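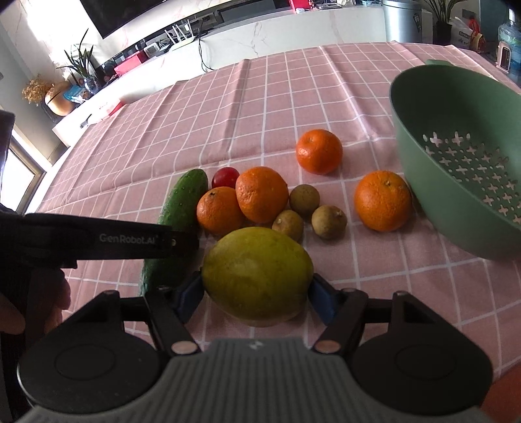

siiri_s wrote:
Blagoje says the jaws on these are too soft for anything heavier than a lemon. Is he right? I'm about to order the Lindel hand-held kit and I'd hate to find out after the box is open.

tapiok wrote:
I started this thread so I guess I should answer, lol. I've had mine for 6 weeks and no, I don't agree with him. Big citrus is where I'm happiest with it! You squeeze, the two blue pads come in from either side, and you can feel through the handle when you've got it. Cucumbers took me longer. If you grab one near the end it wants to swing, so go for the middle.

My real complaint is the price. 635 for the kit, and then they want 200 more for the second set of pads, which in my opinion should be in the box.

blagoje.j wrote:
That's not what I said, Siiri! I said the pads were soft and I'd worry about heavy stuff over time. I had the older Lindel and by June the left pad had a groove in it. Maybe they changed the rubber, I don't know. I wrote to them twice and got the same canned reply both times.

Also I think fruit is kind of a friendly test. Try a wet bar of soap.

tapiok wrote:
ok fair, I'll try soap. But I bought it to practice sorting produce, so fruit is the test for me. Longans are the hard ones by the way. Small, and if your hand shakes at all you knock one into the next one and off they go across the tablecloth. Tomatoes are fine if you go slow (I have only burst one, rest in peace).

trini_b wrote:
Did anybody here compare it with the Fletalier? I rented one of those for a weekend and the grip was nicer but my wrist was killing me by the second evening. It's all weight up front. If the Lindel is easier on the arm I'd pay the difference.

slamet_r wrote:
Had both. The Lindel is easier to hold, the Fletalier closes more evenly. On mine the right jaw of the Lindel got there a hair before the left, so small things got nudged over before they got picked up. Support walked me through an adjustment and it's better now, but I wouldn't call it gone.

tapiok wrote:
Huh, I don't see that on mine. Maybe that's my longan problem though?? Slamet, what was the adjustment?

slamet_r wrote:
It's in the manual under jaw alignment, page 2 of the quick sheet. Close it on something round and stiff, an orange is good, and see if it rolls. Then do the little reset with the handle fully open.

siiri_s wrote:
Thanks everybody. I think I'll order the kit without the extra pads and see how long the first ones hold up. Blagoje, if I get a groove I'll post it here and you can gloat.

blagoje.j wrote:
Deal. And Tapio still owes us the soap.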